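Slider zipper bags: care, closing and reuse

Last updated 22 December 2018

Slider bags differ from press-to-close bags in one respect: a small plastic tab travels along the track and forces the two profiles together. The tab makes closing easier on large bags, where pressing a long track by hand tends to leave gaps. It also adds a point of failure, usually at the two ends.

Sizes

Large bags suit folded sweaters, table linens, spare pillowcases and paper records. For small hardware and sewing notions, use the smallest bag that closes without strain. A bag filled to the track will not seal properly. Leave 2 inches of clear film between the contents and the zipper.

Closing

Lay the bag on a hard, flat surface. A table or counter works; a bed or carpet does not, as the track bends under the slider. Start with the slider at the open end. Hold the opposite corner down with one hand and pull the track straight. Move the slider in a single pass at moderate speed. If it catches, back it up an inch and continue. Do not lift it.

To remove air, stop the slider 3 inches short of the end, press the film from the bottom edge toward the opening, then finish the pass. Run a thumbnail over the last half inch of track, where the profiles most often stay apart.

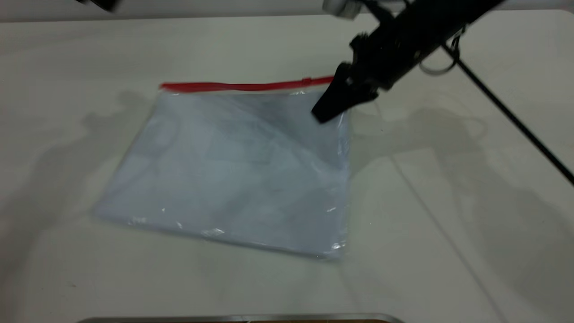 Large clear bag with a red zipper strip, laid flat. The slider tab is near the right end of the track.

Cleaning

Turn the bag inside out only if the film is thick enough to take it without whitening at the corners. Wash in lukewarm water with a drop of dish soap, rinse, and stand it open over a bottle or rack for 24 hours. Grit in the track is removed with a dry, soft toothbrush. Keep oil and silicone spray off bags used for fabric or food.

Creases in the film are cosmetic. White stress lines next to the track are a different matter and usually come before a split. Move such bags to dry, light items.

Labeling

Write on masking tape and place it below the lip, clear of the track. Permanent marker applied directly to the film can transfer to anything stacked on top.

Storage

Store empty bags flat with the sliders all at the same end. Rolled bags take a set in the track and are harder to close. Check stored linens each January and replace any bag with a loose slider.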